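Speaker notes: Battery storage on the old Priltano ash site
Session 2, 16/03/2024

Slide 1. Title
Thank the host. State scope early: grid connection and ground conditions. Pricing is out of scope and there is a separate session on it.

Slide 2. Why the site
Coal plant at Priltano closed, substation stayed. Two transformer bays are still rated and in service. Reusing a bay avoids a new line and the permits that go with it. The Drikel proposal is for 51 MW of storage on the north pad, connected at the existing bus.
Do not read the one-line diagram aloud. Point out the breaker position and move on.

Slide 3. Ground
Fly ash was placed wet and never compacted to a building standard. Depth varies across the pad. Borings stop short of native soil in the northeast corner, so the settlement estimate there is weak. Say so.
Containers tolerate small uniform settlement. Differential settlement is the problem: cable trays and coolant lines take the strain at the joints. 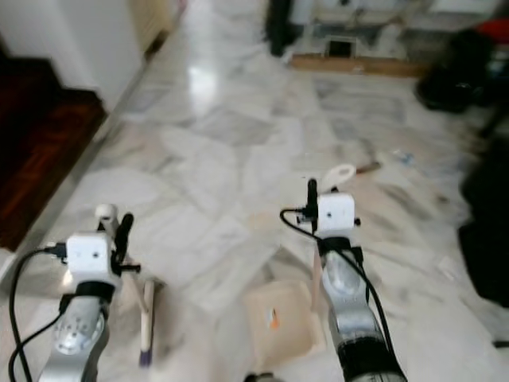 Manalastas asked at the dry run whether driven piles would open a path from the ash into the groundwater, and whether the cap permit even allows them. The permit allows penetrations with a sealed collar, each one logged. A raft slab leaves the cap intact but costs more concrete. Current design is raft on the north pad, piles only under the transformer.

Slide 4. Duty cycle
Rated duration is 5 hours at reduced output, 2 hours at full output. Explain the difference slowly, it was misread last time. Same energy capacity, before losses are counted. August evening peak is the design case. Winter peak is longer and flatter and the reduced setting covers it better.

Slide 5. Thermal and fire
Liquid cooling, closed loop per container. Spacing between rows is some 100 inches, set by the access requirement. Gas detection trips the container fans and opens the DC contactors. No water is applied inside a container. Runoff from exterior cooling goes to the lined pond and has to be tested before release.
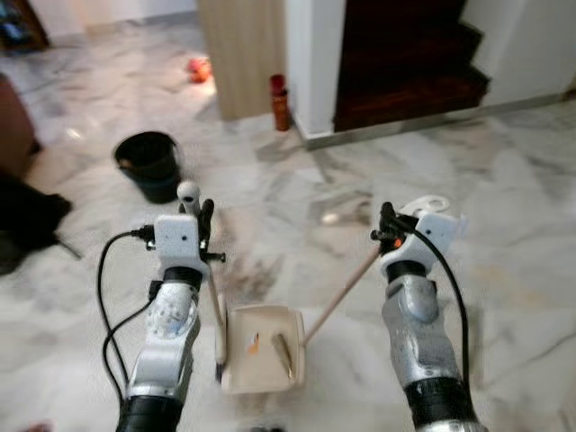
Skiltard supplied the enclosure test report. The test used one container with a blank neighbor on each side, so it says little about a full row in wind. The repeat test with wind is not scheduled. If asked for a date, say there is none.

Slide 6. Open items
Northeast borings. Collar detail for the transformer piles. Relay settings, waiting on the utility's fault study.
Leave this slide up for questions. Backup slides have the bus loading table and the pond volume calculation.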